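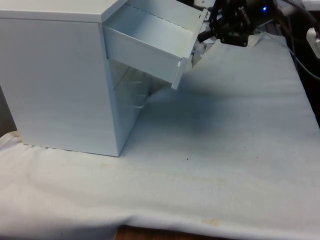
A robot arm at the open top drawer of a small white cabinet.

How Does a Robot Know Where the Drawer Is?

Pulling open a drawer is easy for you. You look, reach, grab and pull. You probably think about something else while you do it.

A robot arm has motors to move it and a gripper to hold things with. The motors do nothing until a computer program tells them what to do. The program is called software, and for a job like a drawer it has to do several things in a row.

Step 1: Seeing

A camera sends pictures to the computer. To the computer, a picture is a very long list of numbers. Each number says how bright or what color one tiny dot is. The part of the software that makes sense of those numbers is called perception.

White things on a white cloth are hard for perception. Look at the cabinet in the picture. The side of the drawer and the side of the cabinet are almost the same color, so the software has to use other clues. One good clue is the thin dark line where two parts meet. Another is shadow. There is a soft shadow on the cloth under the far end of the drawer, and a shadow like that can help show that something is sticking out above it.

Perception also has to ignore things. The cloth has little specks and a few pale yellowish stains. You know right away that a stain is not a handle. A program has to learn it, usually from a lot of pictures. A small training set might have 1,000 of them.

Step 2: Planning

Now the software needs a path for the arm. This is called planning. The planner asks questions such as:

Where should the gripper go first?
Which way does the drawer slide?
What could the arm bump into on the way?

A drawer only slides in and out. If the arm pulls sideways, the drawer can jam or the whole cabinet can slide across the table. So the planner draws an invisible line in the direction the drawer moves and tries to keep the gripper on it.

The planner may try many paths inside the computer before the arm moves at all. Suppose it tries 134 paths. It might throw out 73 of them for hitting the cabinet. That leaves 61, and it picks a short, smooth one.

Step 3: Control

Control is the part that turns the path into motion. Many times each second, it checks where every joint of the arm is and compares that with where the joint should be. If a joint is a little behind, the motor gets a little more power. If it is ahead, the motor gets less.

You do the same thing when you carry a full glass of water – you keep making small fixes so it doesn't spill.

Try it yourself

You need a partner, a drawer and a scarf to use as a blindfold. One person is the robot and wears the scarf. The other is the software and may only use these 5 commands: left, right, forward, back, grab. Go slowly and keep fingers away from the gap when the drawer closes.

Did the robot miss the handle? Which command did you wish you had? Write down your new command and play again.

Words to know

Perception: working out what is in a picture.
Planning: choosing a path before moving.
Control: making small fixes during the move.
Gripper: the part of a robot that holds things.

Written by Declan Kereama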